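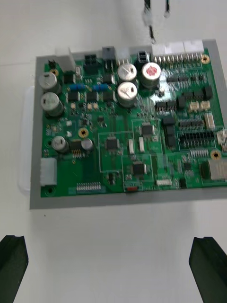 Re: Jellex short film program – submission terms

The programming office thanks members for their comments on the draft terms. One message is quoted so that the reply can be read alongside it.

> Sota Hirano wrote:
> The call says that films already released online are eligible. Does this include music videos paid for by a record label? Two of our directors have work on the Stornus channel and would like to enter it. The fee for a second entry is also missing from the form.

Music videos are eligible, provided that the director holds written permission from the label. A release on Stornus does not affect eligibility.

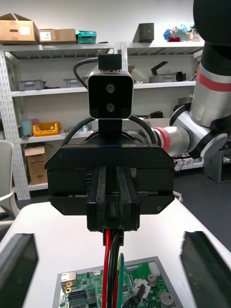
The permission letter should name the film, the director and the running time, and should be uploaded with the entry form. Films longer than 22 minutes will be considered for the feature program at the Clegg – directors who do not want this should say so on the form.

There is no fee for a second entry. The form has been corrected, and entries already received do not need to be sent again.

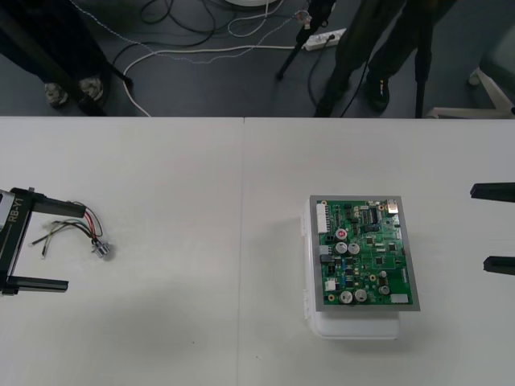 Members have also asked about the opening night in November. It will be held at the Ostance, which seats 1,516, and each selected director will receive 2 tickets. Requests for wheelchair spaces should be sent to the box office when the tickets are confirmed.

Further questions about the terms may be sent to this list. Questions about a particular film should go to the programming office directly.

Programming Office
Jellex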